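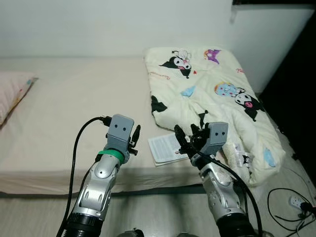
Bed making remains hard for two-arm systems. Cloth has no fixed shape, so each grasp changes the next one. In our trials a rumpled quilted blanket beside a smooth fitted sheet counted as one start state, and small items left on the sheet had to be cleared before any folding. Bhat and Craddock reported similar limits for the Plindlow planner.

Bins were simpler in principle. A rim gives the jaws a firm edge — the bag inside does not.

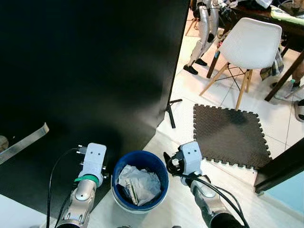 4.2 Pillow placement

Pillows fall between the two cases. They are soft but keep a rough outline, and we scored each of the 90 attempts on final position only. Creases were ignored.
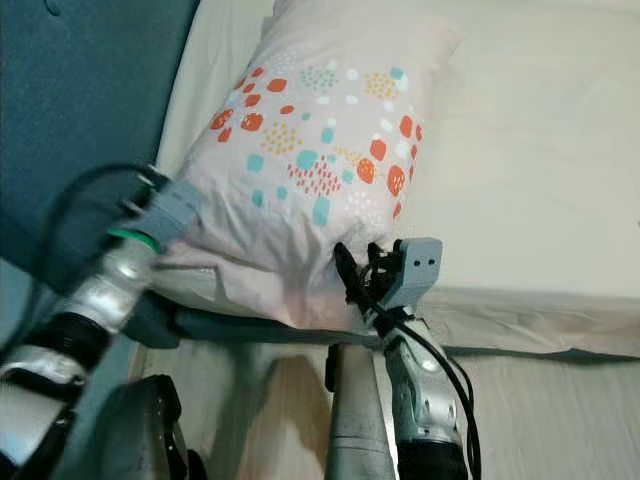 Figure 5. Pillow task, with both arms at the lower end of the pillow.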